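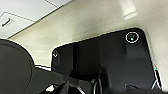 Photo: Siro, own upload

Shared kitchen at work: who cleans what?

Reading time: 2 min

siro
October 2019
We moved into the second floor in April and 23 people use one kitchenette. I want a short cleaning list on the wall, something people will follow. Big shiny black surfaces get wiped once a week, floors are done by the building. My trouble is the sink. Mugs and bowls pile up by lunch.

plendus_2000
Skip the list. We had one for a year and the same few people did everything on it. Make it one rule: you used it, you wash it.

rai574
Disagree. One rule works for ten people, not 23. Put names on a rota, two people a week, and let them swap.

siro
A rota was voted down already. As for the sink, it's a single steel basin set in a white counter, with the faucet at the back and a clear pump bottle of soap next to it.

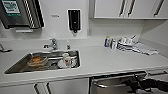

Paper towels and a second soap dispenser are on the wall, so supplies are within reach. A bowl with food still in it and a mug on a plate is a normal sight. It isn't a huge mess, but the next person has to move it all to fill a kettle.

plendus_2000
Then get a plastic tub for dirty dishes and keep it on the counter. Basin stays clear. Anything left in the tub overnight goes in a box.

rai574
A tub just moves the pile. And food should be scraped into the trash first or the drain will smell in 2 days.

stositz
We did the tub at my last place - it was fine as long as someone emptied it. For the black surfaces use a damp microfiber cloth, then a dry one. Glass spray left streaks on ours.

siro
Thanks. I'll try the tub for a month with a sign about scraping plates. If it fills up I'll bring up the rota again.

Contact | © 2019 Stositz Boards | Back to top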